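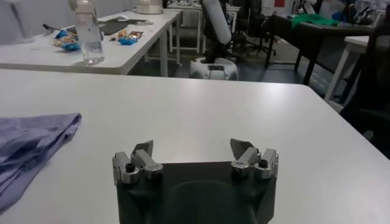 Etura Institute of Applied Studies
Housekeeping and Textile Services, Certificate Program
Unit 8: Care of Table and Household Linens

Course handout, revised July 11, 2018

Purpose of this unit

This unit covers the sorting, washing, drying, pressing and storage of cotton, linen and blended household textiles. Students should read the handout before the practical session and bring it with them. Material marked "assessed" may appear in the written test.

Unit 7 dealt with fiber identification. Students who missed that unit should review the burn test and the absorbency test, as the terms are used here without further explanation.

1. Fiber and finish (assessed)

Cotton is a seed fiber. It is strong when wet, takes dye well and tolerates repeated washing. It creases easily and will shrink if it has not been treated at the mill. Linen is made from the stem of the flax plant. It is stronger than cotton and dries faster, but its fibers are stiff and tend to break where they are folded along the same line again and again.

Blends of cotton and polyester are common in commercial settings. They crease less and dry quickly, but they hold grease. A stain that would lift from plain cotton in one wash may need pretreatment on a blend.

Finishes affect care as much as fiber does. Stain-resistant finishes wear away over time, and fabric softener shortens their life. Softener also reduces absorbency and should not be used on napkins, dish towels or glass cloths.

2. Sorting

Sort first by color, then by soil, then by weight. Whites, pastels and dark colors are washed separately. Pastels such as pale blue, pink and lavender are often placed with whites by mistake — they will lose color if bleach is used and may turn gray if washed with darks.

Heavily soiled items should not wait in the bin overnight. Protein stains (egg, milk, blood) are rinsed in cold water before washing. Tannin stains (tea, coffee, red wine) are treated with a mild acid such as white vinegar. Oil stains are treated with liquid detergent worked in by hand from the back of the fabric.

3. Washing

Follow the care label where one is present. Where the label is missing, treat the item as the most delicate fiber it may contain.

Load the drum loosely. An overloaded drum does not rinse well, and detergent left in the cloth leads to yellowing under the iron. Dose detergent according to water hardness as well as load size. The Varora campus has hard water, and students working there should use the higher dose shown on the chart beside the machines.

Chlorine bleach is used on white cotton only. Oxygen bleach may be used on most colorfast items after a test on an inside hem.

4. Drying and pressing

Remove items promptly at the end of the cycle. Shake each piece once and smooth the hems by hand before drying. Linen is taken down while still slightly damp and pressed at once.

Press from the wrong side first on dark or embroidered pieces. Move the iron with the grain of the fabric; pressing on the diagonal pulls the cloth out of square, and the corners will no longer meet when it is folded.

5. Folding and storage (assessed)

Fold on a clean, dry, flat surface large enough to support the whole piece. Square the corners before making the first fold. Tablecloths are folded lengthwise, right side in, and then across. Napkins are folded in quarters unless the order states otherwise.

Change the fold lines on stored linen 2 times a year. Large cloths that are seldom used may be rolled on a tube covered with acid-free tissue. Shelves should be sealed or lined, as bare wood can stain fabric over long periods. Plastic bags are not suitable for long storage — they hold moisture and encourage mildew.

Newly laundered stock goes to the bottom of the pile so that all pieces receive even wear.

6. Fabric weight

Weight is given in grams per square meter. Dish towels and napkins are usually at the lighter end of the scale. The toweling used in the Risto laboratory is 300 grams per square meter and needs a longer drying time than the sheeting studied in Unit 7.

Practical task

Each student will launder, press and fold 4 pieces of mixed fiber and submit a written record for each one. The record should state the fiber, the soil type, the treatment chosen and the reason for that choice. Records are handed in at the Kovács Building office by the end of July.

Reading for next session

Unit 9: Upholstery and Window Textiles, sections 1 and 2.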